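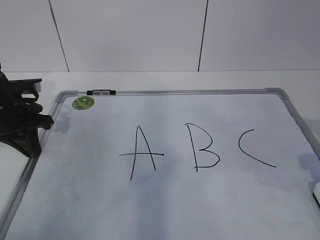 A whiteboard flat on the table, white wall behind.

December, after supper

Finished the pamphlet on the Oltthorpe spring and I'm less convinced than when I started. It says the water has been curing stiff joints since 1933, which seems an odd year for a spring to begin working. What was it doing before that? The proof is a letter from a hotel owner in Vullatholm, who I assume also rented out the rooms.

My neighbor swears by it. She paid 83 for a case of 6 bottles and says her knees are better on the stairs. She also quit carrying the laundry up herself in the same month, but I kept my mouth shut. I had a glass at her place. Tasted like a coin.

The pamphlet claims 2000 visitors a year and doesn't say how many went home the same as they came. I looked for a chemical analysis and found one line, "rich in natural salts." So is soup.

Still, my own hip was bad again this morning - the left one, all the way to the mailbox and back. I caught myself reading the page with the bus times from Vullatholm. Put it in the drawer with the Kuhlmann heating pad, the last thing that was going to fix me.

Need stamps. Rain again by four.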